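Foststead Tenants' Association
Minutes of the shared kitchen meeting, August 20, 2024
Chair: Higinio Mendoza
Apologies: Ocampo House, second floor

1. Minutes of the last meeting
Agreed with one correction. The shelf over the sink was put up in February and paid for out of the general fund, not the kitchen fund.

2. Microwave
The meeting looked at the white Midea microwave proposed for the shared kitchen.

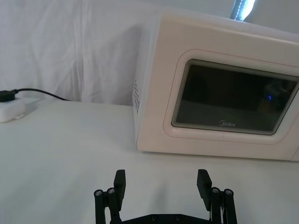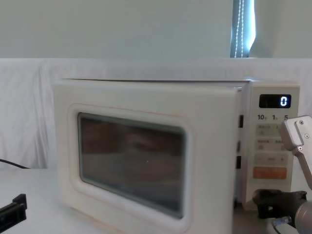
Door partly open in the next one, control panel on the right. 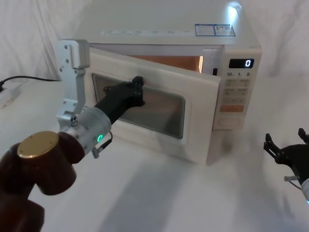 Question from the second row: Will we be allowed to run the microwave and the kettle at the same time?
Reply from the chair: Only if they are on separate outlets. The two outlets by the window are on one circuit, and that circuit has tripped before. The microwave will go on the outlet next to the refrigerator, and the kettle stays by the window.

There was some discussion of the time buttons. The row under the display is marked 10, 1 and 5, and one member asked for a card on the wall explaining how to set a time. Agreed. The card will be written from the manual and kept to a few lines in large type.

A member from the Ocampo side asked whether the oven could go on top of the refrigerator to save counter space. Several people said they would not be able to lift a hot bowl down from that height. The oven will stay at counter height. The bread bin moves to the shelf.

The following rules were agreed for the notice:
Cover food before heating it.
No metal, foil or takeout containers with wire handles.
Wipe up spills right away. A cloth will hang on the hook by the sink.
Do not leave the kitchen while the oven is running.
Leave the door closed when finished.
Nothing is to be stored on top of the oven or pushed up against the vent holes in its side.

A proposal to ban fish was put to a vote and lost. It was agreed to ask people to open the window afterward — this goes on the notice as a request and is not a rule.

3. Kitchen fund
The fund stands at $248. No charge will be made for using the microwave. A request to spend part of the balance on matching plates was held over to the next meeting.

4. Old toaster oven
The toaster oven has a loose door hinge and should not be used. Werkolari quoted for a repair, but the meeting felt the price was too high for a unit of that age. It will be taken to the Rorkell recycling point with the two broken lamps from the hallway.

5. Cleaning rota
The rota will run in blocks of 6 weeks, starting with the first floor. Inside of the microwave and the refrigerator door seals are added to the weekly list. Mendoza will post the new sheet on the kitchen door.

6. Any other business
Unlabeled food in the refrigerator was raised again. Labels and a pen will be left in the top drawer. Anything without a name on it will be thrown out on cleaning day.
The drawer beside the stove still sticks.

Actions
Higinio Mendoza: rota sheet, notice with the rules, card for the time buttons.
First floor: clear the counter next to the refrigerator and move the bread bin.
Ocampo side: toaster oven and lamps to Rorkell.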